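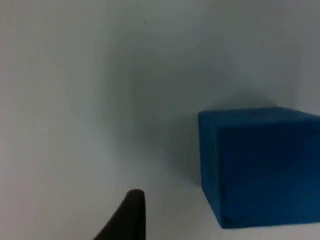
Blue foam block on white.

Moving from Gultwood to Flalcombe after Thanksgiving. Rent drops from $938 to $530 a month, so I'm done going back and forth. 1/4

The new place has no closets. Drawers will have to do — everything else gets sold or given away by the weekend.

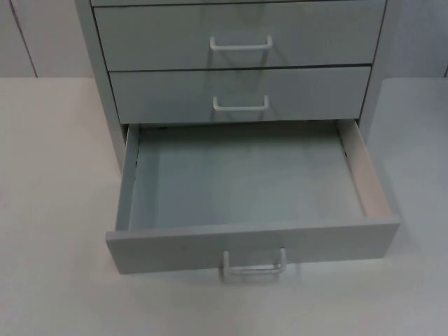
Bottom drawer open, two shut.

Movers quoted me $100 extra for the stairs. I said no and I'm carrying the books down myself, 30 at a time. 3/4
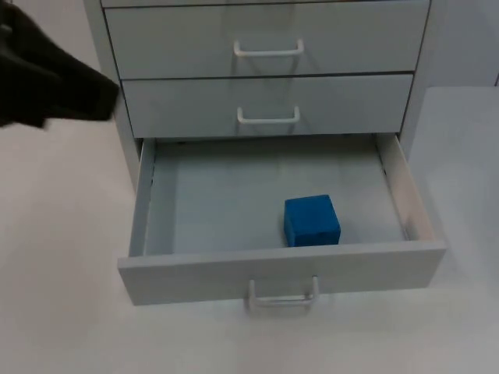

Photo: Dellinstead

Lease is signed as of this morning. Mail goes to the new address starting Monday — I'll message it to anyone who needs it. 4/4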